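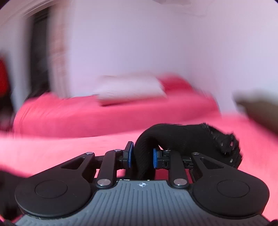

Light oil in small pivots has been my side project since April, when the folding music stand started to squeak again. A pivot is a pin, a hole and whatever sits between the two, and the third item gets very little thought in most houses. The film has to carry the load without being squeezed out, stay where it was put, and remain liquid long enough to be worth the trouble. Pin size matters more than I used to assume. Large silver pins at the bases of the inner links and small ones out at the tips, all set in black arms, make a linkage I would oil with two different grades. For the same load, a small pin has less bearing area, so the pressure on the film is higher. It also has less surface to hold oil by capillary action, and an extra drop goes straight down the arm.

My comparison used the stand, a pair of hedge shears, a desk lamp and a drawer full of cabinet hinges. The oils were a Kullness light machine oil, a Rillon synthetic clock oil, and a can of Mustita spray that came with the house. I am not going to publish a ranking. My method isn't good enough for one and the bottles are of different ages.

The method, such as it is: clean the joint with mineral spirits, let it dry overnight, apply one drop with a needle oiler, cycle the joint by hand, wipe off the excess, then leave it for 31 days. The workroom thermostat is set at 67 degrees. At the end I wiped the outside of each joint with white paper and looked at what came off, then moved the joint slowly and noted whether it stuck before it started to move.

The spray was the easiest to apply and the worst to keep in place. Most of it ended up on the lamp arm, where it collected dust. After the test period the lamp joint was tacky at the start of travel. I suspect the carrier had evaporated and left a thin residue, but I have no way of confirming that here. It did free a seized hinge in a few minutes, so it keeps its spot on the shelf as a penetrating fluid.

The machine oil did well in the shears. The blade pivot is wide, the load is high and the motion is large, so the oil gets spread around with every cut. In the cabinet hinges it crept. Two of the doors had a faint ring on the paint around the hinge barrel, and I had to clean that off with dish soap.

The clock oil was the most stable of the lot and by far the most expensive per ounce. It stayed in the small joints of the stand and the paper came away nearly clean. I would not put it in the shears. It is too thin for that load, and the cost would annoy me.

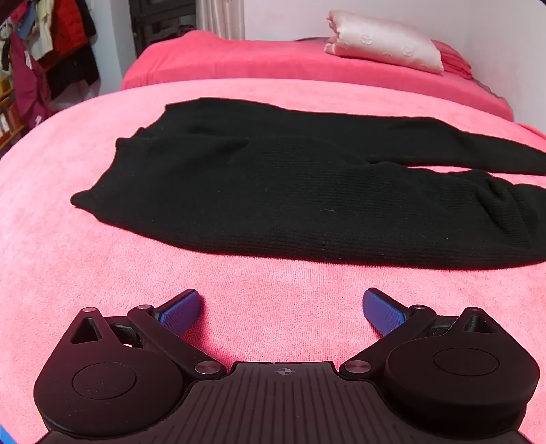
Small silver pivot screws at the joints, blue pads at the tips.

Ignacio Pettigrew wrote to ask about graphite. I have used it in locks and nowhere else. Dry graphite is fine where dust is the main problem and the loads are low, but it makes a mess on anything that gets handled, and mixing it with old oil gives a paste that is hard to get out. If a joint has been oiled before, strip it first or stay with oil.

He also asked about the Sugiyama grease that comes in the small tub. I tried it on the lamp base, which turns slowly and carries the full weight of the arm. It added drag, and in that spot drag is useful. The lamp now stays where I point it. On the upper joints the same drag worked against the springs and the arm settled short of its position, so I cleaned those and went back to oil.

A note on quantity. I used to apply oil until I could see it, then add a little more. One drop is enough for a pin of roughly 3 millimeters, and half of that gets wiped off anyway. If the joint still squeaks after one drop, the oil has probably not reached the contact surface. Work the joint, tilt it so gravity helps, and wait ten minutes before adding any more.

The spare parts drawer is number 1837 in my label scheme, for those who asked after the last post. The needle oilers are in there as well, stored upright with the caps on. One of them leaks from the collar and needs a new seal before I do the shears again.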